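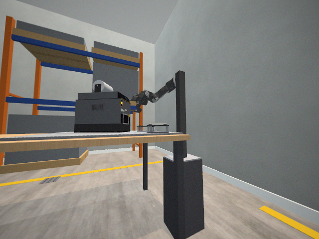 Slide 1. The Narkum cell in simulation, arm on its post beside the benchtop machine.

Speaker notes - Elsie Garside, Saturday afternoon session

Good afternoon. I'm Elsie Garside and I run process engineering at Berrada. We pack small parts for other companies, mostly short orders with a lot of changeovers. My talk is a review of the Narkum cell kit from Flidetti, which we have had on trial since January. I paid for my own travel, and Flidetti has not seen these notes.

Start with what the kit is. You get an arm, a post and pedestal to mount it on, a set of fixtures, and a license for Aveck, the simulation package. You supply the table and the machine you want tended. Flidetti will build your layout in Aveck for a fee, or you can do it yourself. We did it ourselves. It took one of my engineers 15 working days, and she had used similar software before.

(Pause here. Ask how many in the room have bought a cell before seeing it simulated.)

The main claim in the sales material is that you can settle the layout before any hardware ships. I went in doubtful. We ran 24 layouts in Aveck, moving the post, the fixtures and the machine. Most of them were bad. In several the arm could reach the machine but had to fold back on itself to get to the far fixture, and the wrist passed closer to the roll on top than I would allow on our floor. We would have found that out on the real table with a wrench in hand.

Next point, the job itself. The arm takes a piece from the front of the machine and sets it into a fixture. That is the whole task. It sounds simple, and a person does it without thinking. For the arm, the approach angle matters, the gripper opening matters, and the height of the fixture matters a great deal.

(Go to slide 2. Leave it up while talking about results.)

Results. We logged 513 cycles in simulation with the final layout and 3 of them failed. All of the failures were placement errors at the fixture, where the piece landed on the rim. We widened the lead-in on the fixture model and repeated the run with no failures. I would not take that number to your boss as a promise. Aveck handles rigid parts well. It does not handle curl, static or a piece that sticks to its neighbor, and those are half of our stoppages on the manual line.

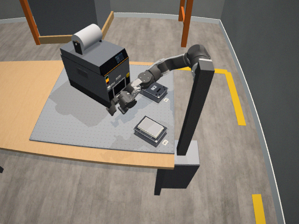 Does the kit work with a machine that has no data connection?
It can, but you will need the add-on sensor to tell the arm when a piece is ready. Flidetti sells one, and a basic photo eye from any supplier will do the same job if your electrician is willing to wire it.

Things I liked. The layout files are plain and open in other tools. The arm model matched the real arm's reach closely enough that we did not have to re-teach most of the points. Support answered the phone - usually the same day.

Things I did not like. The Aveck license is tied to one computer. The fixtures in the library come in very few sizes, so we drew our own. The manual covers installing the post in one page, and it needs more than that. Bolt pattern, floor flatness and cable routing are all left to you.

Cost. I can't share our price. Ask for the simulation fee as a separate line on the quote. Ours was folded into the total at first, and we had to ask twice to get it taken out.

Who should look at it: shops with one machine, one part family and somebody on staff who can spend a few weeks on setup. If your parts change shape every day, wait for the next version or keep a person at the table.

(If time is short, skip the cost section and go straight to questions. Handouts are on the table by the door.)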